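Dernière mise à jour : 20 juillet 2018

Projet Flukbridge : rangement des petites fournitures
Rapport d'avancement au fonds Amadi

La subvention couvre le tri et le reconditionnement des petites pièces de l'atelier (vis, perles, attaches), conservées jusqu'ici en sachets. À ce jour, 30 boîtes sont prêtes sur les 40 prévues. Les bacs à compartiments fournis par Bavosex conviennent à la plupart des pièces. Les attaches longues n'y entrent pas et restent en sachets pour le moment.
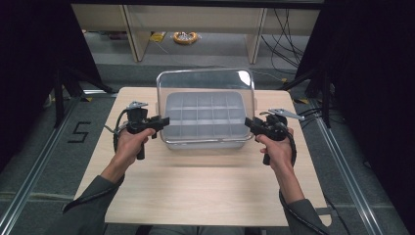

Boîte transparente et son bac gris à petites cases carrées, sur la table.

Deux points restent ouverts. L'étiquetage a pris quelque six semaines de retard, la liste des références ayant été refaite en cours de route. Le format des étiquettes est maintenant arrêté. Il faut aussi choisir un rayonnage, le modèle Fellov étant trop profond pour la réserve.

Le budget est respecté. Les dernières boîtes seront garnies à l'automne et le bilan financier sera remis en décembre.

Contact | © Flukbridge | Haut de page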